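Kidard to Open Furniture Store in Irkthorpe with Shelving Made for Small Homes

New location will show open wooden compartments set up the way people use them, with room for work items, books and art

Kidard, a maker and seller of wooden storage furniture, will open a store in Irkthorpe this August. The store will be the company's second, after its original shop in Maldonado, and will carry the full line of Kidard shelving along with small home goods.

The Irkthorpe store takes up 2000 square feet on the ground floor of the former Funville toy store, which has been vacant since the toy retailer moved to a larger building across town. Kidard signed a lease for the space over the winter. Work on the floors and the front windows is finished, and the company is now putting in shelving and display pieces.

The main product at the opening will be the Kidard open compartment line. Each piece is a box-like wooden unit with a pale finish and no door. Units are sold one at a time or joined in a row, and customers can add to a row later without replacing what they already own. The line comes in 11 widths. The narrowest is meant for an entryway or the end of a kitchen counter, and the widest will hold a framed picture or a small television.

Kidard started the line after customers in Maldonado asked for shelves that could take the place of a desk drawer. Many were living in apartments with no separate office and were looking for a spot to put a mouse, a charger and a few papers at the end of the day. The company made the compartments deep enough for those items to sit toward the front with other things kept behind them.
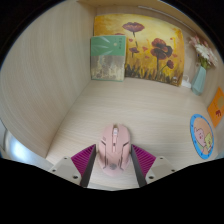 The depth also leaves a hand's space on either side of most small items, so they can be picked up without moving what is next to them. The floor of each compartment is flat from front to back, with no lip, and can be wiped clean with a damp cloth. Kidard recommends a soft cloth and plain water for regular care. Household sprays should be tested on the underside first.

Prices for a single compartment start at $141. A lighted version starts at $155 and comes with a slim light strip that fits under the upper board. The strip plugs into a standard wall outlet. Customers who already own an unlighted piece will be able to buy the strip separately at either store and put it in at home with a screwdriver. Replacement cords will be kept in stock.

In Irkthorpe, the compartments will be arranged by use. One wall will be given to work and study, one to the kitchen and one to the living room. The company chose this layout after trying it for a season in the Maldonado shop, where customers had often asked staff to clear a shelf so they could see how their own things would fit. Visitors to the new store are welcome to bring items from home and set them in the display pieces. A table near the front will have tape measures, pencils and blank planning sheets.

The living room wall will include compartments used for pictures, flowers and books. Kidard suggests leaning a painting against the back panel instead of hanging it, which saves putting holes in the wood and lets the owner change the picture whenever they like. A small upright book fits well in front of a lower corner. Flowers can go to one side, where they also help hide a light cord. Paintings and books shown in the displays are there to give an idea of size and are not for sale.

Delivery will be available within Irkthorpe and to nearby towns. Customers may also carry pieces home the same day if they are in stock. All single compartments ship flat and can be put together by one person. Rows of three or more should be put together by two people and fixed to the wall with the brackets in the box. The company will offer in-home assembly for a fee, with appointments made at the time of purchase.

Kidard is hiring for the Irkthorpe location. Open positions include sales, stockroom and delivery, both full time and part time. Applicants do not need a background in furniture, and training will take place at the Maldonado shop before the opening. Application forms can be picked up at the Maldonado counter or requested by mail. Employees from Maldonado will work alongside the new staff for the first several weeks.

The store will have its own entrance on the street side and a loading door at the back for customers picking up larger orders. Parking is shared with the other businesses in the building. Store hours will be posted on the front door ahead of the opening.

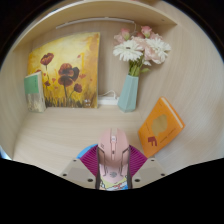 IRKTHORPE, May 2019

Kidard will hold a preview of the living room and study displays at the Irkthorpe store before the regular opening. The preview is free and open to the public. Staff will take orders for compartments and light strips, and orders placed at the preview will be the first ones filled when the store opens.

People who cannot attend may ask for a printed catalog, which lists all widths, finished measurements and shelf heights. The catalog also has a page of drawings showing how rows can be joined around a corner or under a window. Wood samples will be mailed on request at no charge.

The Maldonado shop will stay open on its current schedule through the preview and the opening. Gift cards and store credit from Maldonado will be accepted in Irkthorpe, and items bought at one store may be returned to the other within the usual return period with a receipt. Special orders already placed in Maldonado can be moved to Irkthorpe for pickup by calling the shop before the order ships.

About Kidard

Kidard designs and sells wooden shelving and storage pieces for apartments and small houses. Its products include open compartments, lighted shelves, wall brackets and replacement parts. The company is based in Maldonado.

Media requests, including requests for product photographs and catalog copies, may be sent to the Kidard press desk at the Maldonado shop.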